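About Laseck

Hi, I'm Danica Vlachou, and I started Laseck after years of watching robot teams argue about whose data was any good. We write plain rules for hand-held gripper work and teach people to stick to them – gloves on, a marker cube on each gripper, cables off the walking path. Our handbook has 19 rules now (it was 25, and no one read it!). So far we've checked nearly 3,000 recordings against it.

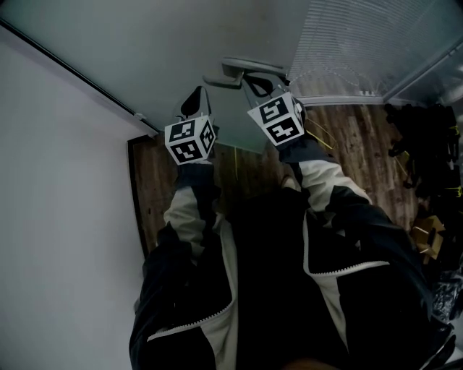
Trinh Lưu wrote to us in May that rule four, stop and redo it if a marker gets covered, saved her team a lot of grief. We've kept it word for word in the new edition.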